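5.2 Where the planner's credit comes from

The headline comparison in the previous section favors the full system, and we would like to argue against reading too much into it. The full system differs from the baseline in three places at once: the Allurard grasp proposer, the Rashti task planner, and the contact monitor that can stop a motion and ask for a new plan. When all of them are switched on together, it is tempting to hand the credit to the planner, as it is the part with the most interesting output. Our logs don't support that.

We reran the put-away task with the planner's ordering replaced by a fixed script: open the door, pick up the nearest item of the requested class, place it on the lowest reachable shelf. Everything else was left alone. Of 13 episodes in this condition, the scripted version finished 8. The learned planner, given the same starting layouts, also finished 8. The two sets of failures overlap but aren't the same, and with this few episodes we would not defend a claim in either direction. What we can say is that a result often described as long-horizon reasoning was matched by a script that fits on half a page.

The failures are more useful than the totals. Most of them happened late, between lifting the item and releasing it inside the cabinet. Two things go wrong there. First, the pose estimate of the held object is frozen at the moment of grasp. If the can tilts between the fingers, the placement controller carries on with the old pose and chooses an approach height that no longer suits it. Second, the depth map near the cabinet is poor. Glossy doors return streaks and holes, and the collision checker treats holes as free space by default. We changed that default to "unknown, avoid," and the planner then refused nearly every approach. Neither setting is a good answer, and we have seen published systems that don't say which one they use.

Perception has a related problem that success rates hide. When two objects of the same class are in view, the tracker in Jasitz assigns identity by position and color alone. As long as both stay put, this works. Once one of them is in the gripper and partly covered by the fingers, its color histogram changes and the tracker sometimes moves the label to the other one. The planner then believes that the held object is still waiting to be picked up. In 2 of the failed episodes this produced a second grasp command while the gripper was already closed. The contact monitor caught both, and an earlier version of our own scoring code counted them as "recoveries" — a generous word for stopping after a mistake the software had made itself.

Azadeh Taheri suggested a simple check: forbid any label change on an object for as long as the gripper reports that it is holding something. We added it as a single condition in the state machine. It removed the double grasp on replay of the logged data, but replay can't tell us what the arm would have done next, so we don't report it as an improvement in the results table.

Figure 7 shows the kind of state we mean. One red can is held in front of the open cabinet, with the fingers closed over its darker upper part, while an orange-red can stands in the sink below. Blue doors lie on either side of the opening, the right one with faint, blurred reflections.

Figure 7. Put-away task, Kadside kitchen: a can held at the cabinet opening, with another can standing in the left basin.
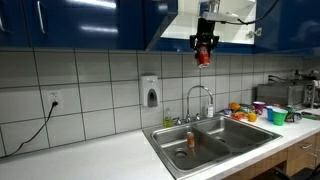
A fair test of the planner would hold identity and held-object pose fixed, by marker if necessary, and vary only the order of actions. We haven't run that test at a useful scale. Until someone does, we would treat gains attributed to planning on tasks of this kind as gains of the whole stack, including parts of it that were tuned by hand.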